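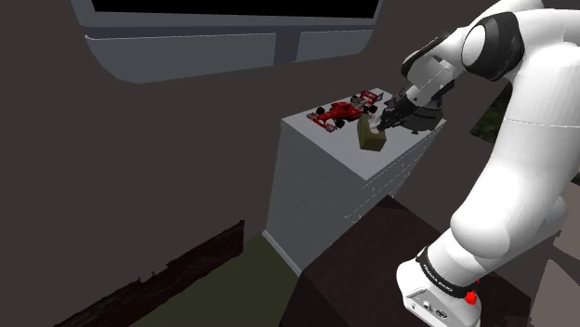

21 December 2025

Notes from the Plukadby open day, second half. Demo station 3, the simulated bedroom task. I ran the station, Zuleica Conceição did the talking and Valdis Grigaitė handled the second screen. Writing it up now because the Honolska people come next and they want the same setup.

Arrived early and started the sim from cold. The first load was slow on the demo laptop, with 44 seconds before the room came up. After that it was fine. The scene is the dresser one: white dresser, race car, tissue box, dark table with the arm mounted behind it. We kept the lighting on the soft preset. Valdis tried the harder one before the doors opened and the projector turned the walls into one black patch, so we went back.

Visitors came through in groups from Appiah and from the town. The sign-in sheet has 21 names for our station, but people wandered in from the corridor too. Most stayed for one full run and one round of questions. A few stayed for several and asked to see the config file, so I showed it to them.

The order we settled on:
Start with the wide view on the projector and let people find the arm and the dresser by themselves.
Say what the task is in one sentence.
Switch to the gripper view for the approach.
Back to wide for the rest.

Zuleica wanted the gripper view first because it looks more dramatic. We tried it with one group. They couldn't tell what they were looking at, and a man at the back asked if it was a brick. Wide first from then on.

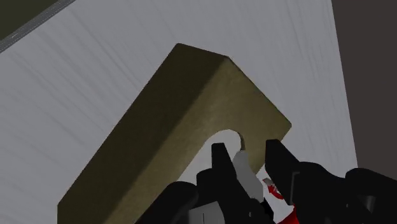 Gripper view during the demo. Fingers open, box lying on the pale surface.

The gripper view needs work before Honolska. The box fills most of the picture and the fingers come in from the bottom, so people standing on the left behind the desk had trouble following it. Raising the projector would help. I also want a small label in the corner that says which view is on, same font as the main window. Valdis has a script for this from the Bamance job and will send it over.

Questions that came up more than once, for the handout:
Is it the real robot's speed? We ran at real speed all afternoon. I offered to slow it down for the kids and they said no.
Does it know what a tissue box is? Zuleica's answer was good: it has a name for it in the task text and it has the camera pictures, and the policy has to connect the two. Ask her to write that down.
How many times do you have to practice? I said 500 runs in the training set for this room. The next question was always who did them, and the answer is the three of us plus two students, by hand with the controller.
What happens if you move the furniture? We couldn't show this live. Would be a good addition - a second saved room with the dresser turned would be enough.

Trouble: one freeze, mid-afternoon, when I changed views while the scene was resetting. Had to restart the viewer. Zuleica filled the time by passing around the printed finger pads, and people liked having something in their hands. Bring more of those. Don't touch the view key during a reset, and put tape over it if somebody else is driving.

The over-the-shoulder view went down best of all. There is depth in it, the mountains outside the window get a comment each time, and the gap between the objects is easy to point at.

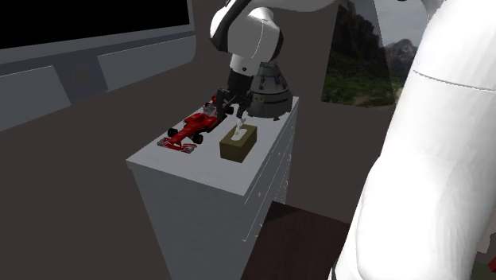 Over-the-shoulder view. Gripper above the dresser top, between the car and the gray capsule; tissue box in the middle.

Valdis thinks we should open with this one at Honolska and drop the wide view. I'd keep both. The near part of the arm takes up the whole right side here, and new people need to see the base once to understand that it is the same arm.

One teacher from Appiah asked whether a class could try the controller. I said yes in principle, on the older laptop, small groups. Zuleica has her address.

Handouts: printed 200, more than half left. They are in the gray cabinet by the door, bottom shelf. The room name on page two is wrong, correct it by hand or reprint that page.

To do before the next one:
View label (Valdis)
Second room with the dresser turned (me)
Longer HDMI cable, ours only just reached
Finger pads, one more bag
Check load time on the other laptop

Packed up and returned the key to the front desk. Extension cord is still at Plukadby, under the stage.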